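Rule nine was the one Leanne Staniforth kept reading aloud, usually with her glasses pushed up into her hair and her coffee going cold beside her. *Leave the room as the household left it.* The Kikamlow handbook had 34 rules by then, and she loved most of them the way you love old neighbors, but nine was her own. She had written it one August night, after reading through 432 session notes from people folding jeans in other people's bedrooms, and she had cried a little over the jeans.
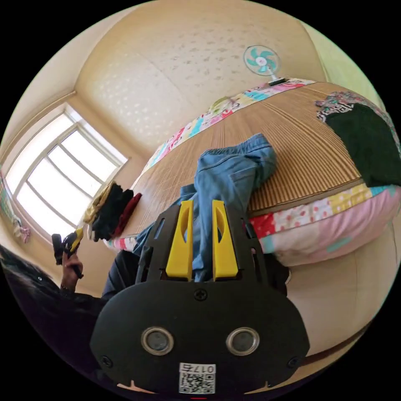 **Zuvport Home Practice Team — Stories from the Handbook**

You have to understand that a bed tells on its owner. A straw-colored mat over a patchwork quilt, a mustard-yellow something piled by the window with a black one and a dark red one — Leanne could have looked at such things all afternoon, and some afternoons she did. The rule said denim first, fingers upright, no tugging at the hem. It said nothing about wondering who had sewn the pink squares, so she wondered freely.

What troubled her was the new draft from Clenivwood. They wanted every bed cleared and covered in plain gray before a session began, to make things fair from one house to the next. She walked the long way home past the canal, arguing with the draft under her breath, and by the lock gate she had composed a very good letter, most of which she forgot before supper.

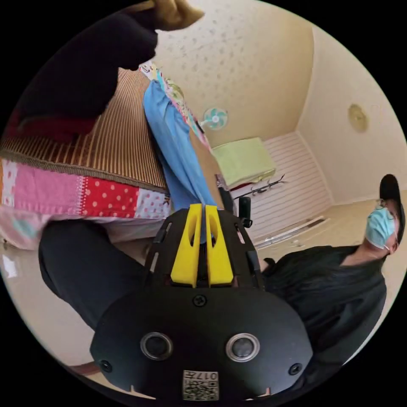 Tanguy wrote back before she'd even sent it, somehow, saying that a standard ought to be something a tired person can keep at four in the afternoon, and that he'd never yet met a gray bed in anybody's home.

She read that twice, and then she took her pencil and crossed out the gray cover, quite gently, and wrote in the margin that the quilt should stay.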